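Teaching a robot to sort screws by hand - worth it?

benchrat_k
June 18, 2026
We quit teleoperating the Boteck arm in January and went to hand-held grippers. So far we have 566 demos of putting small hardware into a compartment box. The Dovier sales page says 354 is plenty for a task like this. I don't buy it.
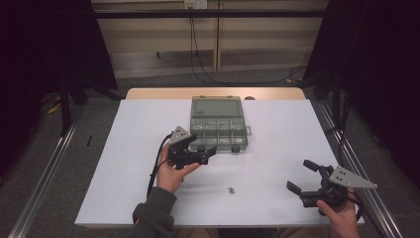
Both grippers, the box and the hardware.

lowtorque
Plenty for what, though? One box on one white sheet? I'd bet your policy learns the sheet. Move the table and see what you get.

benchrat_k
Fair, but I had the same problem with remote control, and that was slower. My bigger worry is the plastic. It's see-through gray, and with the lid open the walls overlap so much that I can't tell the cells apart myself.
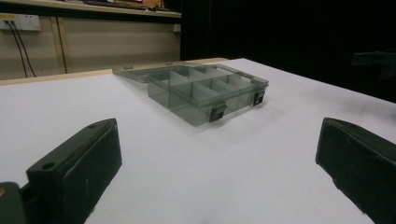
Remote control vs. hand-held

marl_ox
I'll disagree with both of you. With teleop you at least know the arm can reach the pose. A wrist does things the Drometti arm never will, and you find out at replay. We threw out a whole batch over that.

lowtorque
So filter for reach before training. Latches scare me more. Those clips are small and the fingers are blocks. 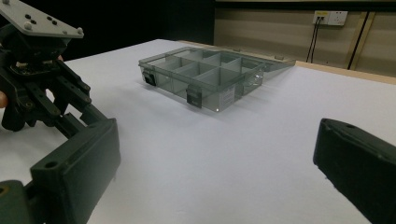
Do both grippers need to be recorded for a one-handed task?
Only if the second hand touches something. Ours holds the box still, so we keep both.

marl_ox
Then post the replay numbers - failures too.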